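Lendstead: two-handed gripper demos for small-part handling

Lendstead is our demo set for learning fine two-handed work from people, with no robot needed at recording time. An operator holds one gripper in each hand and works at a white tabletop, handling small parts and clear containers. 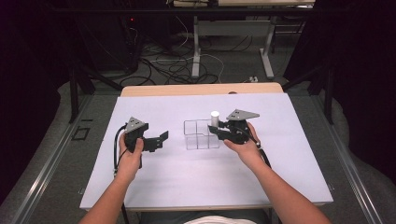
We're really excited about the first result! A policy trained on 600 demos got through 19 of 50 test runs, and adding the wrist views to the head view lifted that to 38. Clear plastic is hard for cameras, so we had expected a much smaller jump.

Each demo folder holds the head video, 2 gripper videos and the jaw widths. 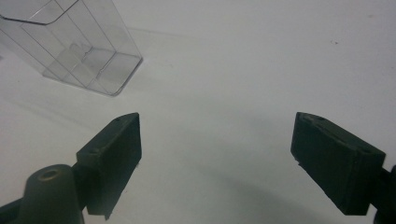
Gripper view: open fingers over the tabletop, clear container at upper left.

Please try it on your own policies and tell us what you find!

Contact: Kobina Nutsugah
Last updated: 2025-03-30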